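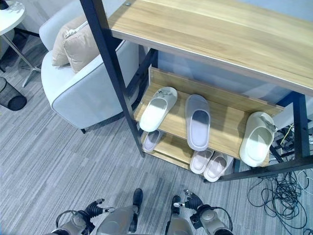 **Will the Korkon handheld play my old fighting games without stuttering?**

Most of them, and the older the better. Anything 2D from the arcade and 16-bit days runs at full speed straight out of the box. Early 3D fighters are fine too once you've changed one setting, and I'll get to that further down. The later, heavier 3D stuff is where you'll need some patience.

## Korkon handheld, second version

I've been selling retro handhelds through this little shop for a while now and the Korkon is the one I keep taking home with me. I had the first version and liked it, apart from the buttons, which clacked like a typewriter and drove everyone on the sofa mad. The second version has softer buttons, a better d-pad and a much less fiddly card slot. It's also a bit heavier. I prefer that (the old one felt like an empty lunchbox), but if you've got small hands or you're buying for a child, have a think about it.

What you get in the box:

- the handheld itself, in grey or dark green
- a charging lead (no plug, use your phone one)
- a 152-page printed manual, of which you'll need maybe four pages
- a screen protector I'd put on straight away
- a memory card with the menu software on it and no games

That last bit catches people out, so I'll say it plainly: there are no games on the card. I don't load them and I won't tell you where to get them, so please don't email me asking! What I do is copy over the games I own, using a cartridge reader and an old disc drive, and it's a nice way to spend a wet Saturday if you've got a box of them in the loft.

### The d-pad

If you play fighting games, this is the part you'll care about. On the first Korkon I could do a quarter circle forward well enough, but a full circle was pot luck and I'd jump by accident half the time. The new pad pivots properly in the middle. I sat down with Mornorden, the homebrew fighter that a lot of you have been asking about, and went through the whole training mode without a single stray jump, and I am not a good player. My thumb was sore after but that's down to my thumb.

Mornorden is a lovely test for a handheld, by the way. It has 12 fighters, every one of them has at least one move that needs a clean diagonal, and the training mode shows your inputs down the side so you can see exactly where you went wrong. If a d-pad is rubbish you'll know inside a minute.

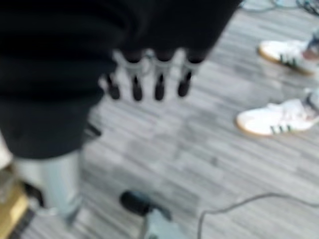 The shoulder buttons are a different matter. They're fine, they work, but they sit a bit flush with the case and I had to train myself to find them without looking. If your favourite game puts throws or blocks on the shoulders, go into the button settings and move them to the face. You can save a different layout for each game, and it remembers them even after you've taken the card out.

### Getting rid of the stutter

Right, the setting I mentioned. Out of the box the Korkon runs in its battery-saving mode, and in that mode some 3D games will slow down whenever there's a big special move with lots of smoke and sparks. To change it:

1. Hold the menu button until the side panel slides in.
2. Go to Power and pick Full.
3. Back out and start the game again from the list (resuming a saved spot won't pick up the change).

If it's still slow after that, turn the picture size down one notch. On a screen this small I can't see the difference. I'd leave frame skipping off for fighters as it makes the timing feel odd, and you'll drop combos you know perfectly well how to do. Leave the fancy screen filters off too. They look great on a still menu, all those lovely scan lines, but they eat into the speed.

On Full I get nearly 6 hours from a charge. On battery saving it's a good deal longer and I only really charge it when I remember to.

### Two players

You can plug in a pair of wired pads with a small hub, or pair wireless ones. I use the Keane wireless pads that I also stock, and they connect quickly and stay connected. There is a tiny delay with wireless, same as there is with every wireless pad I've tried, so if you're the sort who counts frames, go wired. For a few rounds after tea it makes no odds at all.

To show the picture on a telly you'll want the Zikow dock. It's sold separately, sorry, I know that's annoying. The handheld drops in the top, the telly lead goes in the back, and there are two sockets on the front for pads. Put your telly in its game mode before you blame the dock for feeling sluggish. I spent a whole evening swapping leads before I remembered that. 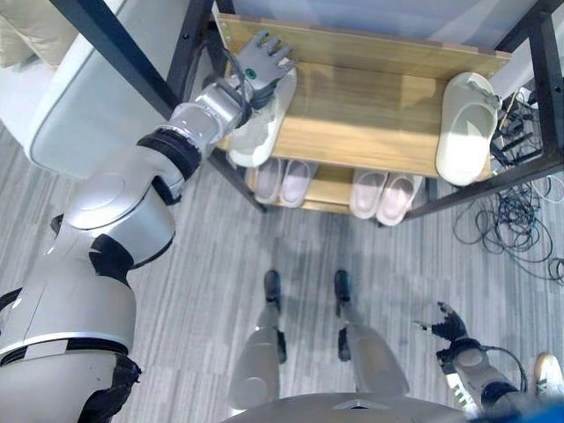
One more thing about the dock: it charges the handheld while you play, but slowly. With Power set to Full and two wired pads plugged in, mine more or less holds steady and doesn't gain much. If it's flat when you start, give it a bit of time on the ordinary lead first.

### Saving and organising

The menu will happily list 1,000 games, though scrolling through that many with a d-pad is nobody's idea of fun. Make folders. I've got one for fighters, one for racing, one for the puzzle games I play in bed, and a favourites list for whatever I'm on at the moment. You can also hide anything you don't want showing up.

Save states are on the two small buttons under the screen, left to save and right to load. Do please check which is which before you need them, as I've loaded over a boss fight more than once. In-game saves work as normal and get written to the card when you quit the game properly, so don't just hold the power button down at the end.

Back up your card every so often. Plug it into a computer, copy the folder called Saves somewhere safe, done. The supplied card is decent but any card can go wrong.

### Would I buy it?

I did, twice. If you mostly want 2D fighters and the early 3D ones, on the bus or on the sofa, it's the one I'd point you at. If you've already got the first version and you don't play anything that needs precise diagonals, keep your money and maybe get the dock, it fits both.

Grey is in stock. Dark green is back in August, and you can put your email in the box to get a message when it lands. Cases are on the accessories page, and the small one is a tight fit with the screen protector on, so go for the medium.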